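Keeping a Small Repair Shop Open

The owner of Bedoya Repair talks about prices, parts and learning the trade late 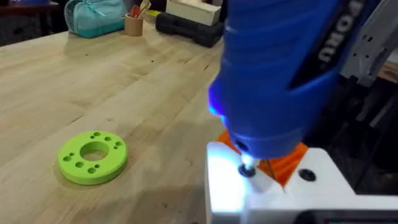 Starting out

The shop is on the ground floor of a former shoe store, two doors from the bus stop. It opens at 9 and by 9:15 there is usually a line. The owner took it over after a long stretch in the office of a furniture importer, where she handled returns.

"I was the person who wrote 'destroy' on the form," she says. "A chair came back with one bad bolt and I wrote 'destroy.' I did that for years and it bothered me more every year."

She had no training. The previous owner stayed on through her first June, mostly to show her how he kept his books, and she learned the rest from service manuals and from breaking things. Her first paid job was a Nusta table fan with a stuck switch. It took her 4 hours and she charged for one.

What comes through the door

Lamps and vacuum cleaners make up most of the work. After that come fans, coffee grinders, sewing machines and toys. She turns away microwaves and anything that runs on gas.

Coffee grinders are her favorite. The Zilevetti ones come apart with a single size of screwdriver and go back together the same way. "Somebody thought about me when they drew that," she says. She is less fond of the Ruvby vacuums, which are held shut with plastic clips that snap when they get old. She keeps a drawer of clips from dead machines and warns customers before she opens one.

Screws are a subject she can stay on for a while. Most of the damage she sees was done at home by someone using the wrong bit and pushing too hard. Once the head is stripped, a ten-minute job can take the whole morning. "Buy a decent set of bits before you buy anything else," she says. "And if it won't turn, stop and bring it to me."

Setting a price

Looking at an item costs $4, which comes off the bill if she fixes it. Few repairs run over $50. When one will, she calls first, and a good share of people tell her not to bother.

"I used to take that personally. Now I ask if I can keep it for parts. Most say yes."

The rent went up last year and she thought about raising the fee. She decided to sell refurbished lamps in the window instead. Last year she sold 34 of them, enough to cover the difference with a little left over. The hard part is finding shades. She buys them at estate sales and washes them in her bathtub.

Parts are the other headache. Some makers only sell whole assemblies, so a worn gear means paying for a motor. For older machines she trades with two other shops in the county. They share a spreadsheet with more than 200 lines, and she admits that her own section is out of date.

What she would change

She would like a second bench and someone to sit at it. She has had two part-time helpers, both good, and both left for full-time work with benefits. "I can't blame them. I'd have gone too."

She would also like customers to come back for their things. A shelf by the door holds finished repairs, and a bread machine has been on it since before she put in the new counter. She calls the number on the tag every few months.

The shop closes at 5, though the light in the back is often on later. She does the sewing machines then, when the phone is quiet.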